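Training Rooms, Gatbridge Site
Last revised 16 January 2019

# Preparing a Whiteboard for a Flat Placement Exercise

Staff who lead placement exercises are asked to set up the board in the same manner each time, so that results from Gatbridge and Darholm can be compared. Setup requires one rectangular whiteboard, a black dry-erase marker, a clean cloth and a painted block from the supply cabinet.

## Setting up the board

1. Clear the tabletop and wipe it down. Grit under the board will cause it to rock.
2. Lay the whiteboard flat, writing side up. Press each corner in turn. If one lifts, move the board to another part of the table.
3. Wipe the writing surface and allow it to dry.
4. Draw one circle by hand in black. A template is not required, but the line must close. Small wobbles are acceptable - gaps are not.
5. Wait 6 minutes before placing anything on the line.

The circle marks the target area. A block counts as inside only when its whole base is within the line. A block with a corner on the line is recorded as "touching," even when most of it is inside. 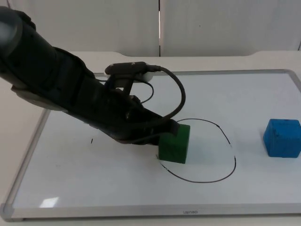 Record the position before the block is moved again. The sheet has three entries: inside, touching and outside. Judge the base of the block and disregard the upper edges, which can appear to cross the line when viewed at an angle. Where two observers disagree, enter the less favorable result and initial it.

## Between rounds

Lift the block straight up. Sliding it will smear the ink and may leave color on the underside. If the line is damaged, erase the full circle and draw a new one; do not patch it. Boards are to be cleaned with board fluid after every 27 rounds.

## Storage

Blocks are returned to the cabinet dry. Whiteboards are stored upright with a sheet of paper between them. Chipped blocks should be set aside and reported to Ans Timmermans at the Gatbridge supply desk, who will issue a replacement. Completed sheets are kept in the exercise binder until the end of June.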